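Shrinkage on heavy cotton tees, wash temperature?

fenwash_26
Joined July
Bought five Lindqvist tees from the shop in Mokstead. Label says 40 degrees. First one lost 26 mm in length after a single cotton cycle and a tumble dry. Is that normal for jersey?

odton_dyer
Dec 14, 2018
Within tolerance if the cloth was never pre-shrunk. Body length on mine was 500 mm across the chest and 445 mm from armpit to hem when new. Measure flat, never on a hanger.

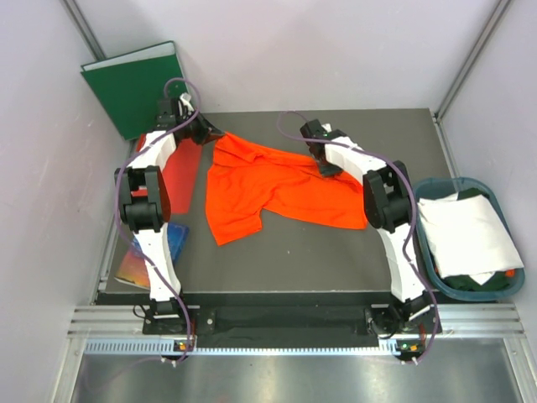 Orange tee, held by the upper left corner.

Colour matters less than people claim. Spin speed and dryer heat do most of the damage.

plainseam
Disagree on the dryer. I run Amuvlow liquid at 30 and tumble on low, with no change after the second wash. The first wash is where it goes.

odton_dyer
Low heat, yes. The OP didn't say low.

fenwash_26
It was on high. Can I pull it back to length?

plainseam
Damp, by hand, along the wales. You might recover half.

odton_dyer
And it will go again at the next wash. Line dry the other four.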